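Flevora Help Desk
Ticket: Recipe import stops part-way, ingredient lines missing
Status: Solved
Product: Flevora for desktop, moving over from Serance

Opened by Ostapchuk

Hello all, and thank you in advance for reading what I suspect will be a long one. I've been keeping my recipes in Serance for years (sandwiches, soups, my aunt's plum cake, the lot) and in March I finally decided to bring everything across to Flevora. The export file has 2,465 recipes in it. The import runs happily for a few minutes, the bar gets nearly halfway, and then it simply closes itself with a cheerful little "Finished". My library now shows 1,192.
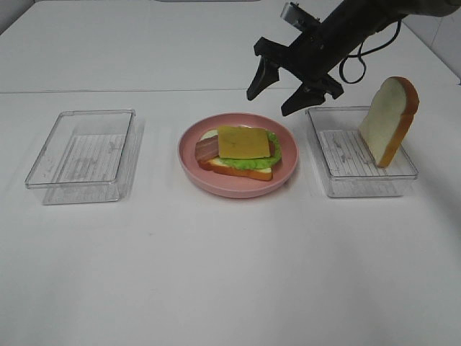 No error message at all, which would have been a comfort. I've tried it three times now, once with the laptop plugged in and once after a restart, and it stops in the same spot every time. I also tried it with the photos switched off in the import settings and it made no difference.

The second oddity may be a separate matter, so do tell me if I ought to open another ticket. Among the recipes that did come over, the layered ones have lost lines. My bacon and lettuce sandwich has arrived with the bread, the butter and nothing else!
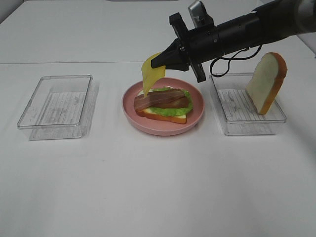
The method is all there, every step, so it's only the ingredients list that suffers. I had a look in the export file with a plain text editor and the missing lines are sitting there quite happily, so Serance seems to have done its part. I did notice that I'd used a heading called "Filling" in those recipes, with a colon after it, and everything below the heading is what's gone.
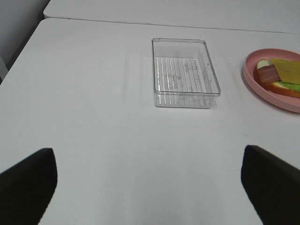 Flevora Support
Thank you for such a thorough report. The two problems do share a cause. The importer reads a colon at the end of an ingredient line as the end of the list, and when it meets two of them in one recipe it stops altogether. Please open Import, choose Advanced, and tick "Treat headings as text". Then empty the library before you run it again, or you will have doubles. If the file is very large, splitting it into batches of 200 is kinder to older machines.
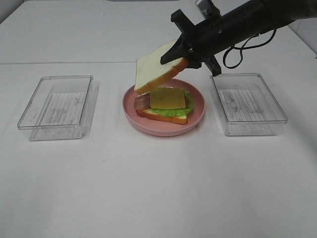

Ostapchuk

Well, that was it, and I'm so pleased. I ticked the box, emptied the library, made a cup of tea and let it run in one go (I didn't bother with the batches in the end). All 2,465 are in, and the fillings are back where they should be. The headings have come through as ordinary lines, so I'll tidy those by hand over a few evenings. There are over 705 of them, but I rather enjoy that sort of thing.

One small request while I have you: could the import say so when it stops early? Even a line at the bottom would do. Happy for this to be closed, and thank you again for being so patient with me.

Ticket closed by Flevora Support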